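Hand-held gripper keeps losing one of its two tags when we do hangers
Posted in School and Club Robotics, 4 March 2022
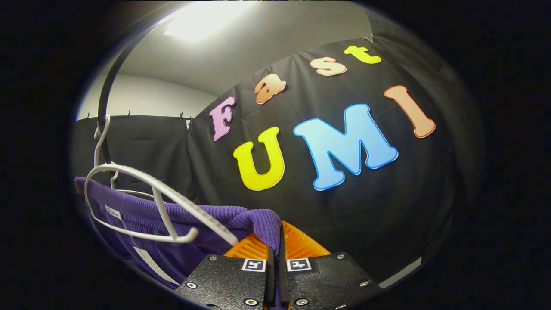 Details from Myrtle Wojcik

I help with the robotics club at Greenberg. Our spring project is recording clothes handling by hand with a gripper that has a fisheye camera on it. The students pick up a knitted top on a white plastic hanger, move it along a black rail and let go. Later the clips get used to train a model.

The software works out how far open the fingers are from the two square markers, one on each black plate. On our first 100 clips it found both markers nearly the whole way through. Then we switched to the hanger task, and 60 clips came back flagged "width missing" for part of the run. The flagged part is nearly always when the student turns the wrist to go in under the shoulder of the hanger.

We have cleaned the lens and printed new markers at the same size. We have not recalibrated since the beginning of the term. Is this a lighting problem, a calibration problem, or are the students doing something wrong? We show our work at the Drallorholm meet at the end of March and I would like to avoid recording everything again.

2 replies

Roald Wallin

Check the calibration first. Fisheye lenses need it and people skip it. We had bad numbers all last year and it was calibration.

Dolores Iwasaki

I don't think calibration is your main trouble. A bad calibration gives you a wrong width. You are getting no width, so the detector is not finding the square in the first place. Redo the calibration anyway, but I would do these things before that.

Open one flagged clip and step through it one frame at a time. Look at the markers only. If one is partly behind cloth, that is a handling problem. Knitwear sags over the fingers, and a paper tag on a string will swing across a marker when the wrist turns. Tuck the tags inside the garment or take them off.

If both markers are in plain view and still not found, look for glare. A ceiling panel can wash out the white part of a marker at certain wrist angles. Print on matte paper and don't put clear tape over it. Lower the exposure a step and try five clips.

If the marker is smeared, it is motion blur. Have them slow down for the turn.

You may not have to throw the 60 away. One of our clips was 1,454 frames long and lost the marker for 303 of them, in short pieces. We filled the pieces under ten frames by drawing a straight line between the good values on each side, and cut the clip where the gap was longer. Don't fill across the moment the fingers close on the hanger. That is the part the model needs most, so if it's missing there, record that one again.

Comment by Myrtle Wojcik

Stepped through eight of them. Six were cloth or the tag over a marker, and the other two looked like glare. I'll get matte paper and recalibrate as well. Thanks to both of you.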